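Kitchen helpers wanted for the Clundovdale Bean Suppers

Posted 19 August 2019

We are looking for a few people who like to cook, or who would like to like it, to join us at the Vevia kitchen this fall. If you have ever stood over a pot of beans wondering why they went mushy on one side and stayed hard on the other, you will be in good company, and you might even find out the answer along with the rest of us.

The bean suppers started small, as a pot of chili and some bread on a cold night, and have grown into something people in Clundovdale ask about all summer long. Last season we served 2,532 bowls. That is a lot of soaking and rinsing and stirring, and a good deal of it was done by the same tired hands, so this year we want to spread the work out and bring in some new faces (and new recipes – please, bring your grandmother's!).

What you would be doing

Most of the work is plain kitchen work. You would pick over dried beans and take out any stones or split ones, rinse them, measure them out for soaking, and keep an eye on the pots once they are going. You would also chop onions, wash up, and wipe down the tables at the end of the night. We cook on tabletop induction cooktops, and if you have only ever used gas or a regular electric stove, we will show you how the controls work. It takes one evening to get comfortable with them and then you will wonder what you were worried about.

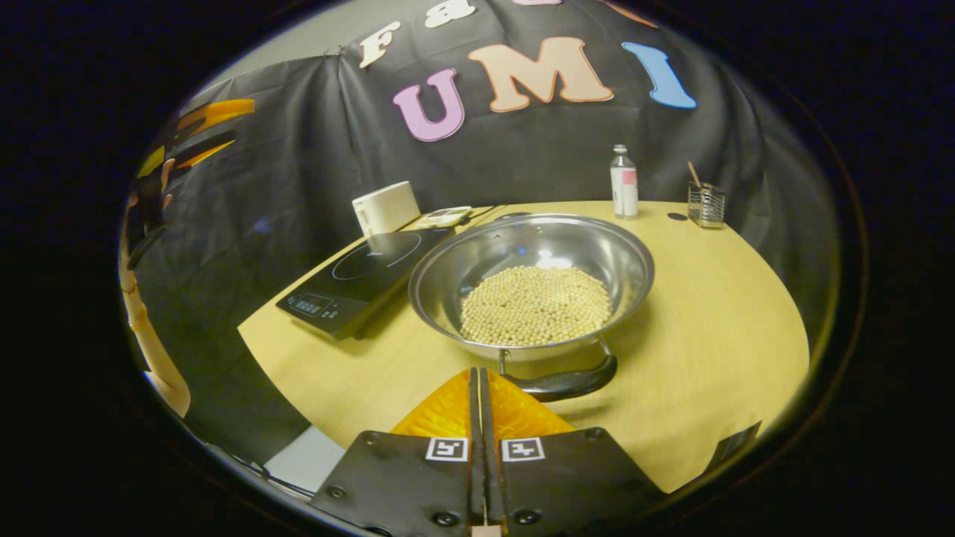
Dried beans in one of our steel bowls, beside the cooktop.

We cook in small batches on purpose. A batch is easier to lift, easier to taste and much easier to rescue if somebody gets carried away with the salt. It also means that two people can work at one table and talk while they do it, and I will admit that the talking is a big part of why folks come back.

Who we are hoping to hear from

You do not need any kitchen training. You should be 16 or older, able to stand for a good part of the evening, and willing to tie your hair back and wash your hands more often than you think you need to. If standing is hard for you, tell us, and we will find you a seat at the sorting table. We have 13 places to fill. People who can come every week are a great help, but if you can only manage every other week, please write anyway.

What you get

These are paid evening shifts at the regular Curovus kitchen rate, and supper is included. You also get an apron, a short food safety class before the first supper, and as many leftovers as you can carry home – bring a container with a lid that really closes.

How to apply

Write a few lines to Maarten Geerts, care of the Vevia kitchen, or drop a note in the box by the Bermúdez Hall door before the end of August. Tell him which evenings suit you, any foods you cannot handle or eat, and what you like to cook at home. He reads every note himself and will call you back to set up a visit, so please put your phone number on it.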